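Agua en el rincón de trabajo

La garrafa grande sigue siendo la forma más extendida de abastecer oficinas y talleres pequeños sin toma de agua. Su punto débil es el almacenaje. Las unidades de reserva acaban en el suelo, junto al dispensador, y ocupan una superficie que casi ningún plano contempla.

Asger Kirkegaard, interiorista del estudio Mikkelsen, reserva para el conjunto una franja de 615 mm de fondo. La mesa se arrima a la pared y el dispensador queda detrás, con los grifos accesibles desde el paso. El cableado se lleva por el mismo lado.
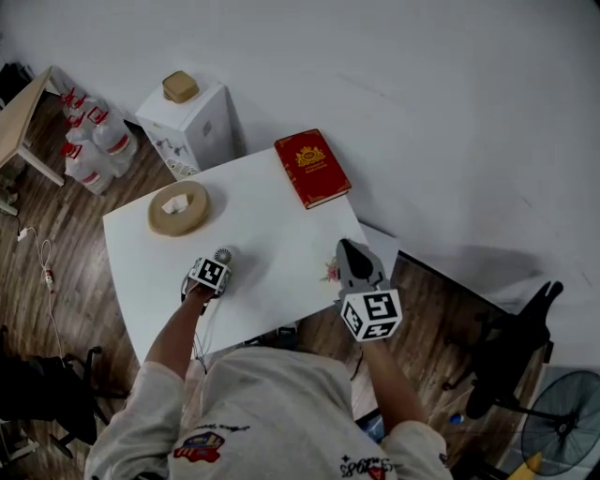 El suelo de madera exige una precaución adicional: las garrafas llenas concentran la carga en una base reducida y cualquier fuga se filtra por las juntas. Kirkegaard recomienda una bandeja de 13 mm de reborde. También desaconseja dejar interruptores de cable o adaptadores en la zona de goteo.

Sobre la mesa, el criterio es restrictivo. Pañuelos, un libro y la labor en curso. Lucinda Kapoor, responsable de mobiliario en Timar, prefiere tableros blancos de 1.496 mm, que dejan sitio para trabajar de pie con ambos brazos extendidos. El modelo superior, de 1.552 mm, solo compensa cuando la pared lo admite sin invadir el paso.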